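Bread Proving Times in Unheated Kitchens
Project report by Lewis Dow, Grikstead

Background

Most bread recipes give a single proving time, usually written for a warm room. My project looked at how far that time can be trusted in a cold house in February. I used one plain white dough all the way through, made with Murkance strong flour, dried yeast, salt and tap water.

I chose this subject after reading an old household book in the Grikstead library. A handwritten note inside the cover, dated 1567 by whoever added it, says only that dough should be left "till it be risen enough". The date is almost certainly wrong - the ink and paper look much later - but the advice is the same as what I ended up with.

Method

Each batch was mixed by hand, kneaded until smooth and covered with a damp cloth. One was left in the kitchen, one in the airing cupboard and one in the fridge overnight. I marked the starting level on a strip of tape and checked it every half hour, apart from the fridge batch, which I left alone until 7 am.

I ran the whole thing at 2 addresses, my own flat and my aunt's house on Zendville Road. Her kitchen is colder than mine and faces north.

Results

The airing cupboard dough doubled in just over an hour. The kitchen dough took up to 3 hours at my aunt's house and less than that at mine. The fridge dough had the best flavour, according to everyone who tasted it, but the crust came out darker than I wanted.
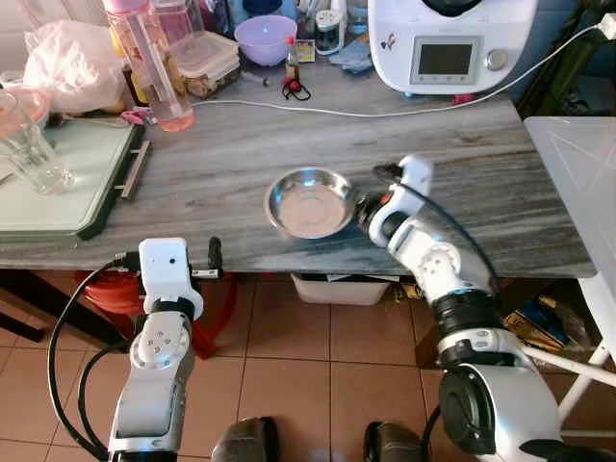 Does the bowl make a difference to the rise? Metal loses heat faster than thick pottery, so in a cold room dough in a steel bowl tends to start more slowly, though the gap is small once the dough is well under way.

Problems

My first loaf was left out of the results. I had weighed the salt on the wrong setting and the dough hardly moved. I also lost one set of notes and had to repeat the airing cupboard batch.

Mrs Triantafyllou, my tutor, suggested using a thermometer in the dough itself. I would do this if I repeated the work, and I would test wholemeal flour as well.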